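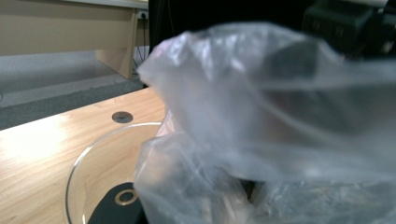

Why does a thin plastic bag look white when the plastic itself has hardly any color?
Every fold and wrinkle scatters a little light, and where the film overlaps itself those small amounts add up until the bag looks milky.

Light and Household Materials, Handout 2
Course notes by Rasa Grīnberga

I love this topic, because you can study it at any kitchen table! Take a translucent bag and a clear glass bowl. Glass lets you see the grain of the wood straight through it, so the bowl nearly vanishes, and what your eye catches is the rim – a curved line of reflected light. The bag does something quite different. Dark things behind it turn into soft shadows with no edges, and the creases go bright.

Words to know
Transparent: light passes through with little scattering.
Translucent: light passes through but gets mixed up on the way.
Sheen: the bright patch where a smooth surface reflects a lamp.

Try it at home
Crumple a bag, set it beside a glass bowl and move your head slowly from side to side. Watch the sheen on the tabletop travel with you (it really does!). Then press the bag flat against a printed page and lift it a little at a time. When do the letters blur?

Reading: Varik, pages 238 to 241. The drawing of folded film is wonderful, so spend some time on it. Problem 49 is optional.

Bring your sketches to the next session, rough ones too.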